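11. Mai 2020
von Győző Csonka

Unser Greifer kann Kabel: Die Robotik-AG Roturitz meldet sich für den Calari-Wettbewerb an

Roturitz. So, jetzt ist es offiziell, und ich darf es endlich in eine Pressemitteilung schreiben: Die Robotik-AG der Gesamtschule Roturitz tritt dieses Jahr beim Calari-Schülerwettbewerb an! Wir sind 17 Leute aus den Klassen acht bis zwölf, dazu ich als Betreuer, und wir haben uns ausgerechnet die Aufgabe ausgesucht, um die alle anderen einen Bogen machen, nämlich »Weiches und Biegsames«. Also Kabel, Tüten, Stoff, alles, was sich wegdreht, sobald man es anfasst.

Angefangen hat das Ganze im März, da stand noch nicht mal fest, ob wir überhaupt mitmachen. Die Teilnahmebedingungen habe ich damals abends in der Küche gelesen und dachte mir: na ja, Klötzchen stapeln können wir schon, das wird langweilig. Die Gruppe hat dann abgestimmt, und seitdem reden wir bei jedem Treffen über Reibung. (Meine Familie inzwischen auch, ich bitte um Mitgefühl.)

Unser Gerät heißt Arkon. Arkon ist ein Greifer mit zwei Fingern, den man in der Hand hält und mit dem man dem Lernprogramm vormacht, wie eine Bewegung gehen soll. Man greift, hebt, legt ab, und die Kamera schaut dabei zu. Ein Durchgang dauert nicht lange, aber man braucht eben sehr viele davon. Bis jetzt haben wir 334 Durchgänge gespeichert, und ich kann versichern, dass man irgendwann vom Kabelgreifen träumt.

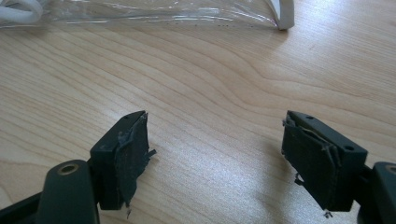 Am meisten Kopfzerbrechen machen uns zurzeit die Beläge auf den Fingern. Die Backen selbst sind aus Kunststoff und halten ordentlich was aus, aber der dunkle Belag auf den Innenseiten reißt ein und franst aus, und dann hängen da Fäden herunter. Wir haben lange diskutiert, ob wir ihn einfach bei jedem Treffen erneuern oder ob das Programm auch mit abgenutzten Fingern klarkommen soll. Die Jüngeren waren fürs Erneuern, die Oberstufe fürs Durchhalten, und am Ende machen wir jetzt beides und vergleichen. Drei verschiedene Materialien stehen noch auf der Liste, und wer zu Hause einen guten Tipp hat, darf sich wirklich gerne melden!

Die zweite Baustelle ist das Licht. Auf einer hellen Holzplatte spiegelt die Deckenbeleuchtung ganz schön, und durchsichtige Folie ist für eine Kamera sowieso eine Zumutung. Chaiyaporn, unsere Spezialistin für die Auswertung, möchte deshalb mit unterschiedlicher Beleuchtung arbeiten und die Aufnahmen getrennt auswerten. Das bedeutet noch mehr Durchgänge, aber sie hat leider recht.

Beim Wettbewerb hat jedes Team drei Versuche, und der beste zählt. Gegriffen wird ein Kabel, das der Veranstalter vorher nicht verrät, es muss in eine Schale gelegt werden, und zwar ohne dass etwas über den Rand hängt. Klingt harmlos, ist es überhaupt nicht. Einen Platz auf dem Treppchen verspreche ich hier lieber nicht, aber wir haben richtig Lust darauf.

Wer uns unterstützen möchte: Wir suchen ausrangierte Ladekabel in allen Längen und Farben, gerne auch kaputte, und Reste von Gummi oder festem Stoff. Abgeben kann man alles im Sekretariat der Gesamtschule Roturitz, Stichwort »Arkon«. Fragen der Presse beantworte ich gerne persönlich, am besten nachmittags und ebenfalls über das Sekretariat.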